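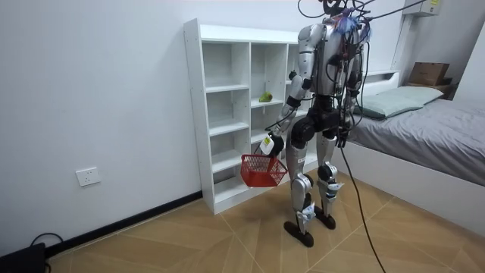
Shelving unit

A shelving unit is a freestanding or wall-fixed piece of furniture made up of horizontal boards held at intervals by uprights. Units without doors or drawers are called open shelving; those with doors are usually classed as cabinets. The bookcase is a shelving unit sized for books, and in everyday use the two terms overlap.

Construction

The main parts are the uprights (also called sides or gables), the shelves, and in many cases a back panel. The back panel resists racking, the sideways lean that develops when the corner joints loosen. Units without a back rely on fixed shelves, a diagonal brace or a stiff frame for the same purpose.

Shelves may be fixed or adjustable. A fixed shelf is set in a groove cut across the upright, known as a dado or housing, or is held by dowels, screws or cam fittings. Adjustable shelves rest on pins placed in two rows of holes drilled along each upright. Metal strip systems use slots in place of holes and allow finer changes in height, but remain visible once installed.

Solid wood, plywood, particleboard and steel sheet are the common materials. Particleboard is normally covered with veneer, foil or melamine, and its exposed edges are banded to keep out moisture.

Load and deflection

A loaded shelf bends downward between its supports. For an evenly spread load per unit of length, with the same material and cross section, deflection rises with the fourth power of the span, so doubling the distance between uprights increases sag sixteen times. Deflection falls with the cube of the thickness. Shortening the span is therefore more effective than thickening the board by the same proportion.

Wood-based boards also creep: they continue to bend slowly under a constant load and do not fully recover when it is removed. Particleboard creeps more than solid wood. A front rail glued beneath the edge of a shelf reduces both immediate bending and creep.

Stability

Tall, shallow units can tip forward, especially when heavy items are kept on the upper shelves or a child climbs the front. Fixing the top of the unit to a wall stud with a bracket or strap is the usual precaution. Carpet strips along a wall can tilt a unit forward, and adjustable feet or wedges are used to correct this.

History

Books in early libraries were commonly kept in chests or laid flat on sloping desks. Upright storage on wall shelves spread as collections grew. The library at Edent, whose inventory of 1656 lists "six presses with open boards," kept its largest volumes on the bottom shelf and its smallest at the top — an arrangement still common in homes.

Factory-made units with standard parts appeared at Plerby, where the Ayala works sold uprights and boards separately. Its Wirkunero line was offered in a single shelf width of 1000 mm and could be extended sideways by sharing an upright between neighboring bays.

See also

Bookcase
Cabinet
Pallet rack
Wall bracket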